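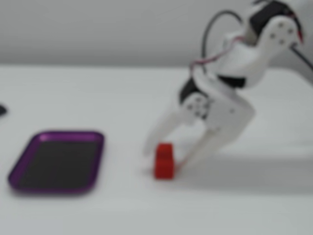
ESVILLE, 17 January 2024. Bumum has published the results of a side-by-side test of finger designs for small servo-driven robot arms. The test was run at the company's Esville workshop with Grarnarlow, which makes the control software used on the arms. The full results, with the part files for every finger tried, are free to download.

The work covers 1581 grasp attempts. Each one followed the same short routine: the arm reached down to a small cube on a white tabletop, closed its fingers, lifted, and moved the cube to a shallow tray. An attempt was scored as a success only if the cube came to rest inside the tray. Drops, missed grasps and cubes left on the rim were logged separately.

Seven finger designs were compared. They differed in length, tip width and the angle at which the finger meets the table. All were fitted to the same model of arm, and every design was run with up to 10 cube positions, including several close to the tray where there is little room to open the fingers.

Long fingers with one broad, flat side did best when the cube was placed square to the arm. Narrow matching fingers did better when the cube was turned. Short fingers were the most repeatable in the lift but often brought the gripper body too close to the tray. No single design came first in every position, and the report gives the scores for each position instead of one overall ranking.

The two partners also compared a pair of controller settings. The slower setting reduced the number of cubes pushed away before the fingers closed. It made no clear difference once the cube was held.

The test plan was reviewed by Sydorenko, an independent test lab, before the first run. Sydorenko also repeated part of the work on its own bench, and its scores are listed next to Bumum's in the report. Where the two sets differ, both are shown.

A second round is planned for June. It will use softer objects and add a wrist camera, with the same tray and the same scoring rules. Schools and small labs that own a compatible arm can ask to take part through the Bumum website.

**About Bumum**
Bumum designs and sells low-cost robot arms and spare parts for teaching and research. It is based in Esville.

**About Grarnarlow**
Grarnarlow writes motion control software for desktop robots.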